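Looking after your games corner: cleaning, storing and untangling

Home > Tips > Living room

I love a good tidy of the games shelf. Give me a wet afternoon in February, a cup of tea and a pile of sticky controllers and I'm happy until bedtime! What follows is everything I do at home to keep consoles, pads and cartridges in good nick, plus a few things readers have sent in over the years. You won't need anything fancy, and most of it is probably under your sink already.

Before you start

Switch everything off at the wall and let the console cool down properly. Take batteries out of anything that has removable ones. Then find a big flat surface, spread a towel over it and work on that. Tiny screws don't bounce off a towel, and your table won't get scratched.

Sticky controllers

Fizzy drink is the usual culprit, closely followed by crisps. Dampen a cotton bud with isopropyl alcohol (damp, never dripping) and run it round the base of each button while you press the button up and down with your other hand. Swap to a clean bud as soon as the first goes grey. For the seam where the two halves of the shell meet, a wooden cocktail stick is brilliant, and it won't gouge the plastic the way a pin does.

Thumbsticks want a bit more patience. Push the stick all the way over, wipe the part you've uncovered, then go round the clock. Leave the pad for a good 8 hours before you play, overnight if you can bear it.

Afia Arthur wrote in to say she keeps an old baby toothbrush for the rough grips on the back, and I've copied her ever since. So good! 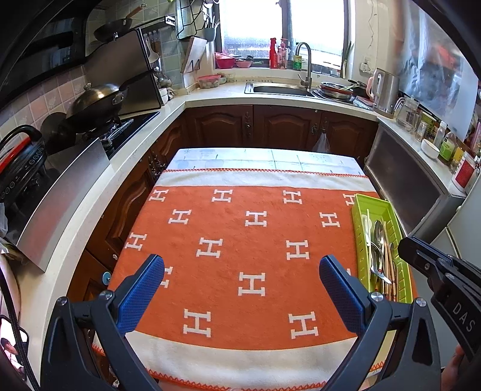

Dusty vents

Dust makes fans work harder, and a hard-working fan is a noisy one. Use a soft paintbrush, an unused one obviously, and flick outwards so the dust leaves the machine. If you've got a can of compressed air, keep it upright and use short puffs. Hold the fan blades still with a cocktail stick if you can reach them, so they don't spin like mad.

Please don't put the hoover nozzle right up against the casing. I did this for years before I learned that it can build up static, and I still wince.

Cartridges that won't load

Everyone my age blew into them. Everyone! Breath is damp though, and damp does the metal contacts no favours. A cotton bud with a dab of the same alcohol, rubbed gently along the contacts and left to dry, will sort out most of the grumpy ones. My copy of Seixas hadn't started since I was at school and it came back on the second go, with my old save still on it: 1,820 gold coins and a very rude name for the horse.

Discs

Wipe from the centre straight out to the edge, with a soft lint-free cloth. Going round in circles can leave marks that follow the track. Kitchen roll is too scratchy, and so is the hem of your jumper (guilty).

Cables

Loop them loosely, about as wide as your hand, and fasten with a strip of hook-and-loop tape. Winding them tightly round a controller strains the wire just where it goes into the plug. I write the name of the console on a bit of masking tape at both ends of every lead, which has saved me so much crawling about behind the telly.

Storing the ones you aren't playing

A cool cupboard beats the loft every time. Pop the batteries out, and for anything with a built-in battery, leave it half charged instead of at 100 per cent, then top it up every few months. Shoeboxes are perfect for handhelds. Save those little silica sachets from new shoes and drop one in each box, out of reach of pets and small children.

Comments (2)

Mireille Bodin
Does the alcohol trick work on dance mats? Ours is from the Ulville set and 7 of the arrows have gone tacky.

Reply from the author
Try a cloth with warm water and a drop of washing-up liquid first, Mireille, as alcohol can lift the printing on soft mats. Dry it flat and don't fold it until the next day. Let me know how you get on!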